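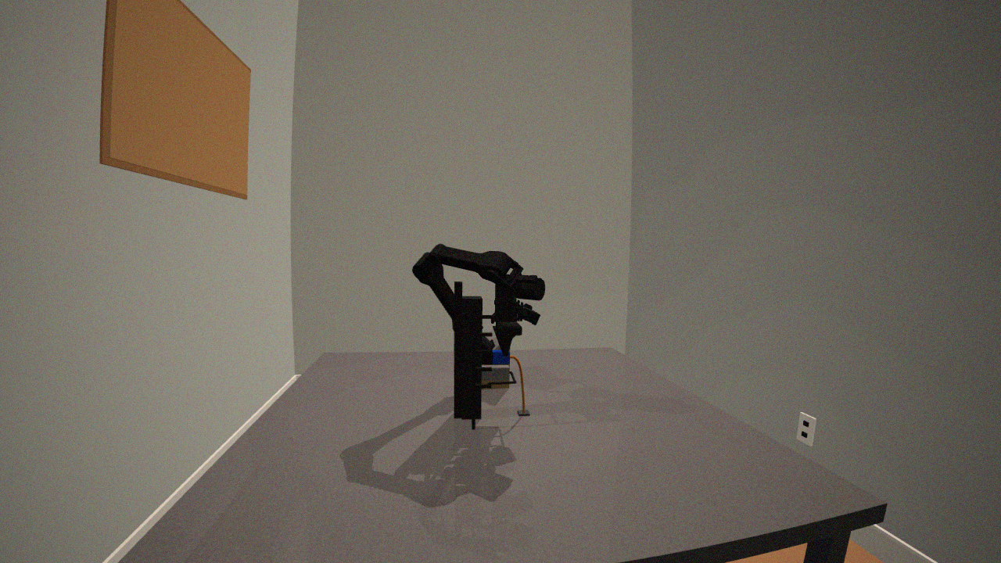 Slide 1. The arm in our simulator, on the gray table, with the blue block behind the column.

(Leave this one up while people are finding seats. Start once the back rows have settled.)

Good evening, everybody, and thank you so much for coming out. I'm Oanh Cù, I help run the robotics club, and I've been asked to keep this to a sensible length, so I'm going to try my very best. If you see Huệ waving at me from the side, that means I've failed and she'd like her turn.

So this is Kesulano. The students named it, please don't ask me what it means, I've been given three different answers. Kesulano is our practice world, and it's where the club has spent most of this spring. The arm, the table, the walls, even the outlet and the corkboard on the wall, all of it lives on a computer. I'm fond of that corkboard. It has no job at all in the project, and Thiện spent an entire evening on it, and I think the room feels like a room now.

(Pause. Point out Thiện if he's in the audience. He'll hate it, keep it short.)

Let me tell you what the task is. There's a small blue block over there behind the column, to the right, and an orange cable that comes out near it and runs down to a flat gray connector plate on the table. The students have to write a program that brings the gripper to the block without touching the cable. It sounds easy when you say it like that. I said it like that to them in the first meeting and I've been reminded of it ever since.

Now look where the block sits. You've got that tall column standing partly in front of it, so depending on where you're looking from you may see only a bit of the blue. That was Uyên Lý's idea. Our first layout had the block right out in the open and the younger ones had it solved before the snacks were gone, so Uyên moved it back there and everyone went very quiet.

(If someone asks about the black boxes on the wrist: those are sensor modules, and Yến will explain them properly in her part. Don't get drawn in.)

I want to say a word about failing, and I mean it kindly. We log every run. As of last week the log had 978 runs in it, and 198 of them reached the block with the cable left alone. When I read those numbers out at the club I was worried they'd be disappointed, and instead they cheered — they'd only been hoping for a hundred. Most of the others ended in the cable. A few ended in the tabletop. One went straight up at the ceiling and stayed there, and we've kept the recording because it makes us all laugh.

(Wait for the laugh. If there isn't one, move along.)

People ask me whether the kids mind working on a screen, and some of them did at first, I won't pretend otherwise. They'd signed up for metal and motors. But in Kesulano you can crash the arm, press reset, and have another go before your cocoa gets cold, and a shy student will try something daring that way. I've watched it happen over and over and it's the best part of my week.

One practical thing before I hand over. Our next open evening is 24th June, and you're all welcome, brothers and sisters too. Bring a laptop if you have one. We have a few to share if you don't. The sign-up sheet is by the door, and please write your email clearly, I spent a long time last year writing to somebody who doesn't exist.

(Thank the parents who drove. Thank Huệ for the room.)

Right, I can see the waving. Yến Dương is going to take you through how the arm decides where to go — come on up, Yến, the clicker's on the chair.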